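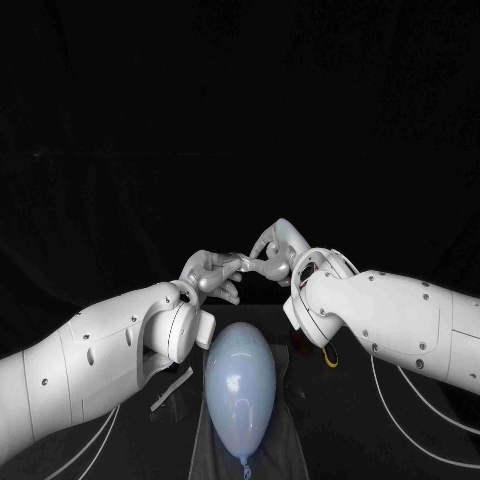
글 Wróbel | Fletent 생활백과 | 2021년 9월 24일 | 항목 번호 2268

풍선(고무풍선)

풍선은 얇고 잘 늘어나는 주머니에 공기나 다른 기체를 넣어 부풀린 물건이에요. 생일상 옆에 매다는 장식으로도 쓰고, 아이들 장난감으로도 쓰고, 과학 시간 실험 재료로도 쓰죠. 저는 이 항목을 맡고 나서 집에 풍선이 굴러다니지 않는 날이 없답니다(청소기 돌릴 때마다 도망 다녀요!).

재료
흔히 보는 둥근 풍선은 대개 천연고무 라텍스로 만들어요. 반짝거리는 은박 풍선은 얇은 플라스틱 필름에 금속을 입힌 거라 거의 늘어나지 않고, 대신 바람이 훨씬 천천히 빠져요. 라텍스 알레르기가 있는 분이라면 고무풍선은 피하시는 게 좋아요.

색
연한 하늘색 풍선은 검은 천이나 어두운 탁자 앞에 두면 윤곽이 참 또렷해요. 고무풍선은 불면 막이 얇아지면서 색이 옅어지니까, 봉지에 든 색만 보고 고르면 생각보다 밝게 나올 때가 많아요. 저는 Prundel 풍선을 한 봉지 살 때 꼭 하나는 먼저 불어 봅니다.

묶기
입구를 길게 잡아당겨 손가락 두 개에 감고, 생긴 고리 사이로 끝을 빼면 매듭이 돼요. 너무 빵빵하게 불면 입구 쪽이 짧아져서 묶기가 정말 힘들어요. 저도 처음에는 3개 연속으로 놓쳐서 온 방 안을 피융 날아다녔는데, 바람을 조금 빼고 묶으니 금방 되더라고요.
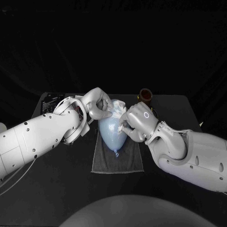
풍선을 양쪽에서 쥔 두 로봇 손

다루기
풍선은 가벼워서 쉬워 보이지만 막상 탁자 위에 가만히 두려면 꽤 까다로워요. 살짝만 밀어도 구르고, 세게 쥐면 반대쪽이 불룩해지거든요. 위쪽을 가볍게 집거나 양옆을 넓게 받쳐 주면 얌전해져요. 손톱이나 반지처럼 뾰족한 건 당연히 조심!

겉에 먼지나 가루가 묻었으면 부드러운 휴지로 슬슬 닦으면 되는데, 마른 휴지로 문지르면 정전기가 생겨서 휴지 조각이 도로 달라붙기도 해요. 머리카락에 문질러 벽에 붙이는 놀이도 같은 원리예요. Gurncombe에 살 때 11월 내내 벽에 풍선을 붙여 봤는데, 공기가 건조한 날에 확실히 오래 버텼어요.

보관과 뒤처리
안 분 풍선은 햇빛을 피해 서늘한 서랍에 넣어 두세요. 오래된 고무는 삭아서 불다가 터지기 쉬워요. 터진 조각은 어린아이나 반려동물이 삼키면 위험하니 바로 주워서 버려야 하고요. 공기로 채운 고무풍선은 우리 집 거실 기준으로 한 5일쯤 지나면 눈에 띄게 쪼글쪼글해지더라고요.

같이 볼 항목: 라텍스, 정전기, 헬륨, 물풍선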